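Home | Forums | Log in

Handheld demos vs teleop

lovely_p: Trornden trained on 897 handheld clips and beat our teleop set. Over 800 were fruit.

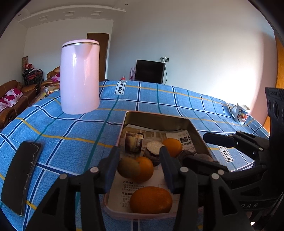
Reply 2

edem_a: So it's brilliant at oranges in a tray. Try it on a kettle.

Reply 3

dnina: Unfair -- two grippers round one tray is hard enough. I'd want the failures, though.

edem_a: Page 90, I expect.

Related: Cabrera wrist mounts; Brorkis calibration
Contact | Back to top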